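5. Failure analysis: slow loss of jaw registration in the hand-held units

Damian Marti and Pirmin Grabner
November | 14 shares | 3 comments

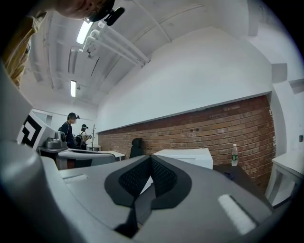 Section 4 treated the recordings as if the geometry between the jaw and the wrist camera were fixed for the life of a unit. This assumption held for most of the collection period and then failed on one unit, without raising any of the checks we had in place. The present section reports how the fault was found, what caused it, how much of the data it reached, and which of our procedures allowed it to pass.

Figure 5. Work with the hand-held grippers in the recording room. A printed fiducial marker is mounted on the panel at left.

5.1 Detection

The fault was first noticed in training and only later in the hardware. A policy trained on the full set of 3,193 demonstrations closed its jaws short of the object on narrow parts, while a policy trained on an earlier snapshot of 2,604 demonstrations did not. The two runs used the same code, the same seed and the same Zurkico arm. More data had made the result worse, and the first explanation we considered was a labeling error introduced by the new task descriptions. Two days were spent on that explanation. The labels were correct.

Grabner then plotted the estimated jaw center at the moment of full closure for every demonstration, grouped by unit. At full closure the center should fall in the same place in the camera image regardless of task. For three of the four Oberholzer units it did. For the fourth, referred to here as unit C, the point held still through the early sessions and then moved steadily toward the left side of the image. The drift was smooth. No single session showed a jump large enough to draw attention, and the difference between any two neighboring sessions was smaller than the normal spread within a session.

5.2 Cause

Unit C was taken apart on a Tuesday morning. The jaw pad carrier is held to the housing by two screws, each seated in a threaded brass insert pressed into the plastic. The left insert had started to turn in its bore. The screw was still tight in the insert, and a driver applied with light force met the expected resistance, so the routine tightness check passed. The insert and screw rotated together only under side load, of the kind produced when an operator pushes a part across the table with the jaw closed.

Each such push let the carrier settle a little further. Because the pads are soft, the jaws continued to close and hold objects, and the operators reported nothing unusual. When asked afterward, one operator recalled that unit C had felt "a bit lazy on the left" in the afternoons. There was no field in the session log for a remark of that type, and the remark was not written down.

The insert bore was measured on all four units. Unit C was oversize at the opening. The others were within tolerance, although unit A showed whitening of the plastic at the rim, and it was withdrawn as a precaution. We cannot say whether the bore on unit C was oversize when the unit was delivered or became so in use, as no incoming measurement was made.

5.3 Why the existing checks did not respond

Three checks were meant to protect the geometry. The start-of-session check asks the operator to hold the unit in front of the fiducial marker and wait for a tone. It confirms the camera pose with respect to the marker. It says nothing about the jaw, which is not in contact with the marker and does not enter the calculation. We had described this step in our own notes as "gripper calibration," and that name was misleading — it calibrates the camera.

The second check compares the jaw opening reported by the encoder with the opening estimated from the image. Both values are widths. A carrier that moves sideways shifts both pads by the same amount, and the width is unchanged.

The third check was the weekly screw inspection discussed above. It was carried out every week and recorded as passed every week, including the week before the unit was taken apart.

A fourth safeguard existed in the recording software supplied with the Ato logging package. It stores the closure image of each demonstration and can raise a warning when the image departs from a stored reference. The warning had been switched off early in the project, when changes in room lighting set it off several times an hour. It was not switched on again after the lighting problem was solved.

5.4 Extent of the damage

The onset of drift was estimated by fitting a line with one break point to the closure position of unit C. The break falls shortly after the 2,604 snapshot was taken, which explains why the earlier policy was unaffected. All later demonstrations from unit C were marked as suspect. A random sample was then replayed on the arm at reduced speed with a person at the stop button. Of 27 replays, 18 reached the object with enough lateral error to miss the grasp or to tip the part over. The remaining replays succeeded, mostly on wide parts where the error could be absorbed by the pads.

One replay requires separate mention. The arm followed a recorded push with the offset included and drove the outer edge of the jaw into the fixture at the end of the table. The force limit on the arm tripped as designed and the operator pressed the stop at almost the same time. The fixture was bent. No one was within reach of the arm. The replay had been started with the force limit at its normal value, and in our view it should have been lowered, given that the trajectories were already suspected of containing an error. Replays of suspect data are now run at the lowest limit and with the fixture removed.

5.5 Repair and correction of data

The brass inserts were replaced on all units with longer ones that have a flange on the loaded side. Torkimine, which machines our spare parts, also supplied a locating pin that takes the side load off the screws. Since the change, the closure position has stayed within the within-session spread on every unit. The observation period is still short compared with the time unit C needed to fail, and this result should be read with that in mind.

We attempted to correct the suspect demonstrations in software by subtracting the fitted drift. The correction works on average but leaves a residual that depends on how hard the jaw was loaded in each demonstration, a quantity we did not record. Replays of corrected data were better than replays of uncorrected data and still worse than replays from the sound units. The corrected demonstrations are therefore kept in a separate folder and are not used in any of the results in Section 6.

5.6 Changes to procedure

The session now begins and ends with a closure test, in which the operator closes the empty jaw three times and the software compares the jaw center with the value stored at the last service. A session whose two tests disagree is held back until the unit has been examined. The screw inspection is done with a side load applied by hand. The closure image warning is on, with a wider threshold, and turning it off requires an entry in the log giving the name of the person and the date on which it is to be turned on again. A free text field for remarks has been added to the session form. So far it has mostly been used to report low batteries, and once, correctly, a loose strap on a head-mounted device.

The drift plot by unit is regenerated each night. It takes a few seconds to compute and could have been produced at any point in the project from data already on disk.

We use cookies to remember your reading preferences. Accept | Manage settings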